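Search this site
Enter keywords
Go

Keeping a pair of hand-held grippers happy

I've been looking after the Fotby grippers at our Illside workshop since January, and I've picked up a bunch of little habits I wish I'd had on the first morning (it would have saved me one very grumpy phone call to Trenater for parts!). So I'm writing them down while I remember.

Start with the pads. The black curvy ones on the fingertips pick up skin oil and table dust like you wouldn't believe, and once they're slick, anything small and smooth shoots right out sideways. I wipe mine with a damp microfiber cloth and let them air dry while I make coffee. No alcohol. I tried it on an old pair and they went chalky, and then I had to order new ones, part 551, which took forever to show up.

Next, the marker blocks. Keep your thumbs off the black-and-white squares! A greasy smudge or a curled corner is enough to confuse the tracking, and you'll spend half a morning blaming the software. Dry cloth only, and if a corner lifts, peel the whole thing and put on a fresh print. Gluing down the corner leaves a shiny spot, and shiny is just as bad as dirty.
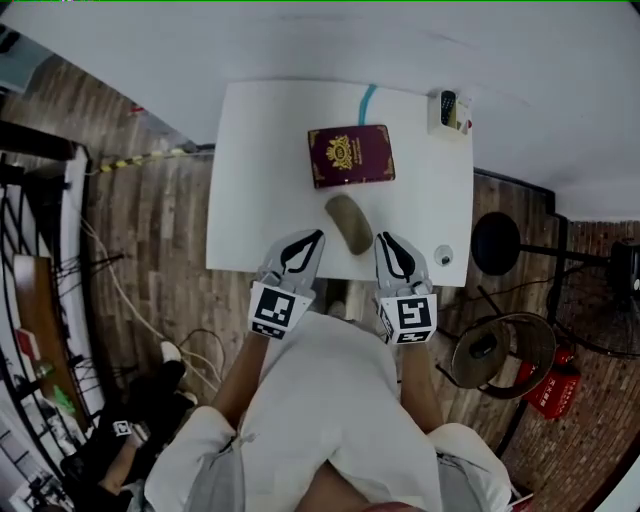

Then I open and close each side slowly, a couple of times, with my ear right down by it. A healthy one is nearly silent. If you hear a tick, it's usually grit in the slide, and a soft paintbrush gets it out (a cheap makeup brush is even better, mine came from the drugstore). If it still ticks, check the 2 mm screws near the base. They back out on their own, and I snug them up by hand, no power driver, please. I stripped one that way and I'm still mad.

For a warm-up I like one flat thing and one lumpy thing. Flat is harder. If you can get the tips under a thin edge without scraping the table, your pads are lined up fine.

Oh, and cables. Coil them loosely when you quit for the day. I used to wrap mine tight and went through two in one winter.

Comments (3)

workneh_bench: The makeup brush works great! I'd been using canned air and just blowing the grit in deeper.

tapeandglue48: Do you print your markers on matte paper? Mine glare like crazy by 3 in the afternoon.

rustybits47: Matte, yes, and I pull the blind too. Thanks for the tip on the screws, two of mine were loose.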